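Ticket 19: Desktop will not start after memory upgrade
Logged by Ankit Singhal, October

The user in the Watkins office reported a black screen and repeated beeps following installation of a 16 GB module. The power supply was tested and passed.
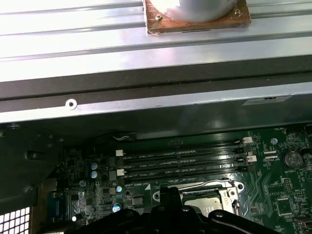 Emlyn Lougher replied that the Moltero unit had shown the same beeps until its firmware was updated. The firmware was updated with the original module fitted. The fault remained with the new one.

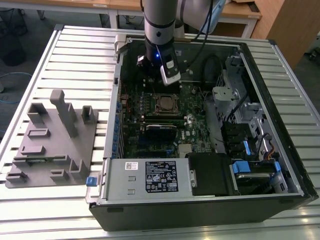

A replacement module was ordered from Baven and the user was issued a loan laptop. The ticket stays open pending delivery.

Comments

Dondon: Please confirm the module speed. We had a mismatch last year.

E. Lougher: Speed matches. Check the seating again.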